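Bring Back the Paper Bus Schedule
2023-11-21

I want to talk about bus schedules. I know, I know.

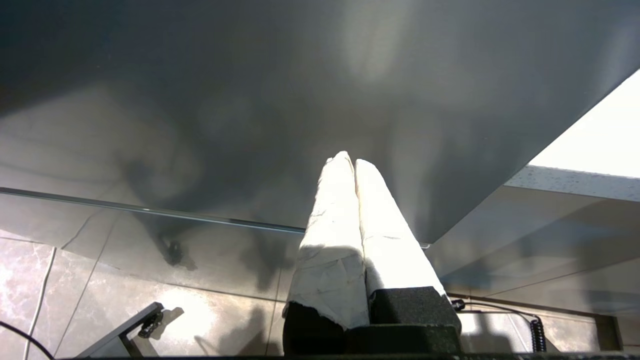

I'm talking about the folded kind, the ones that used to sit in a rack behind the driver and that you'd stuff in your coat pocket and find again in April. Clusbridge stopped printing them this fall. The transit office put up a notice saying riders can now "access real-time information through the Komcombe app," and that was pretty much the whole announcement. I have been riding the 39 to work for years and I found out when I reached for a new one and the rack had been unscrewed from the wall. Four little holes!

I should say up front that I have the app. I'm not a person who hates phones. I pay my bills on mine, I read in bed on mine, I've been known to look up an actor in the middle of the movie. And the app is fine, when it's fine. I like seeing the little bus crawl along the map. On a cold morning I can stay in my kitchen for another five minutes with my coffee because I know the bus is stuck over by the Brellik warehouse, and I would not want to give that up.

But a map with a bus on it and a schedule are two different things, and I think the people who run our buses have mixed them up. The app tells me where the bus is right now. The schedule told me what the bus was supposed to do, all day, all week, both directions, on one sheet of paper. I could look at it on a Sunday night and plan. If I go to the dentist at ten, can I get back before the long gap in the middle of the day? Is the last one home early enough that I'd better skip dessert? With the paper one I ran my finger down a column and had my answer before the kettle boiled. With the app I have to pick a stop, then pick a direction, then pick a date from a tiny calendar, then tap "later" over and over, and then it asks whether I'd like to turn on notifications. I would not.

And there's something about seeing the whole day laid out that changes how you think about a bus. You start to get a feel for it. You notice that the 39 runs thick in the morning and thins out after lunch, and that on Saturdays it skips the loop by the hospital, so if you're visiting somebody you need to leave extra time to walk. I knew all that without trying, just from having the thing stuck to my fridge. I've moved a couple of times in this town and learned each neighborhood that way, off the fridge, while waiting for toast. I doubt I'd learn any of it from the app, because it only ever shows me the piece I asked about.

Then there's the money question, which always comes up. The notice said printing cost too much. Okay. How much? I called and asked, and a very nice person on the phone looked it up and told me the last printing came to $1,222. For the whole system, for the season! I'm no accountant, and I'm sure there are other costs tucked in there somewhere (somebody has to lay it out, somebody has to fill the racks), but I was braced for a much scarier number. We spent more than that on the new banners downtown, I'd bet you anything, and you can't catch a bus with a banner.

I also think about who's on the bus with me. Lots of them are older than I am, and I'm 55. Some of them do great with a phone and some of them don't, and I don't think you should have to do great with a phone to ride a public bus. There are kids, too, whose parents haven't given them one yet and maybe have good reasons. There are people whose phone is at 2 percent by the end of a shift. A woman at the Vincze Street stop asked me last week whether the bus had already gone by, and I got mine out and checked for her, and it was fine, we had a nice chat. But she used to be able to answer that for herself. The case at that stop where the times were posted now has a square code in it and a picture of somebody smiling at a screen.

The answer I get when I bring this up (and I bring it up a lot, sorry to everyone at work) is that paper goes out of date. Sure it does. The times change, the old sheets are wrong, people get mad. I've been one of the mad ones. I once stood in the sleet for most of an hour because I was holding last summer's. But I knew whose fault that was, and I got a new one the next day, and it had the season printed across the front in big letters. When the app is wrong it's just wrong, with a cheerful little bus sliding down a street where there isn't any bus, and there's no way to tell until you've been out there a good while stamping your feet.

I'm not asking for a mountain of paper. Print fewer. Put a stack at the library and a stack at the grocery store, and leave a few behind the driver. Put the times back up at the stops, in type big enough to read without my glasses. If they want to stick the square code in the corner, go ahead, I'll even use it sometimes.

The winter times start in December. I've been told there's a document on the website that you can print at home, and I went looking, and there is. It's eleven clicks down and it comes out sideways, with the Saturday column on a page all by itself. I taped it together and put it on the fridge anyway. If you ride the 39 and you want a copy, I made extras, and I'm usually on the 7:20, near the back, on the side with the heater.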